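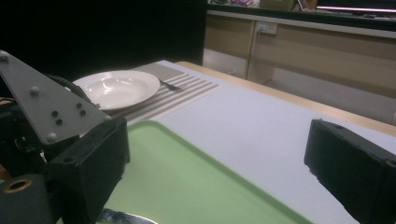

Bridie Oxnall
Walking and trekking writer

4 min read

Home | Treks | Kit | Day Walks | Trip Reports

I'd been meaning to get to the Nastura open day for years, and this March I finally did it! Nastura run guided treks, mostly long ones with tents and a cook, and every spring they open up their base at Drilimwood so you can meet the guides and poke at the gear before you hand over any money. It's a short bus ride from Plestthorpe station and then a muddy lane (wear boots, I had trainers on like a fool).

Doors opened at ten and the car park was already full by the time I squelched in. You get a badge and a cup of tea, and then you wander. I went straight to the route room, where they've got big paper maps pinned up on all the walls and a guide standing by each one. I spent ages at the Luangrath map. It's their new trek and I'd only read the short bit on the website, which makes it sound like a stroll. It isn't! The third morning has 500 metres of climbing before lunch, all on loose stone, and the guide told me most people find the way down harder on the knees than the way up. I liked her for saying so.

After that I did the pack weighing, where you load up what you think you'd carry and they put it on a hook. Mine was far too heavy, mainly down to a spare pair of shoes and a very fat book. Both have been struck off the list.

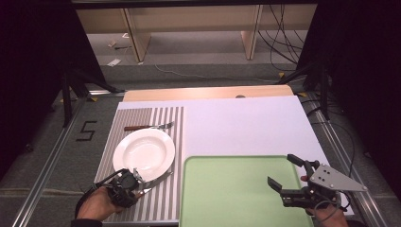

Food on trek was the talk I most wanted to hear, so I got there early and bagged a chair at the front. The cook who does the Luangrath route went through a normal day: porridge, flatbread and eggs, soup at midday, then a huge plate of rice and lentils at night. You eat it sitting on a mat with a bowl in your lap. I'm someone who likes a white plate with a nice wide rim, a stripy grey placemat and a fork with a wooden handle, so that will take some getting used to, but the lentils they passed round were lovely and I went back for more. She also said to bring your own hot sauce. Noted.

The one talk I'd skip was the insurance one. It went on a bit and the room was boiling, and most of it was in the leaflet anyway. The tent pitching out on the field was much more fun, even with the wind getting up. My pair came last by a long way and our tent had a definite lean.

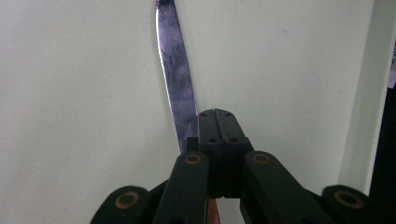
There's a taster walk as well, in the afternoon, 2 hours through the woods behind the base and up on to the ridge. It's only 200 metres of up, but the guides set the pace they'd use on a real trek and I was surprised how slow it was. Slow and steady with hardly any stops, and I got to the top still able to chat. I've been charging up hills and then collapsing on a rock for most of my life, so I came home with something new to try.

On money, it costs £250 to hold a place on Luangrath and the rest is due later on. I haven't paid it yet, but the form is on the fridge. The last bus back to Plestthorpe goes at half past five and it was packed, so get to the stop early if you want a seat.

Filed under: Trip Reports, Guided Treks, Open Days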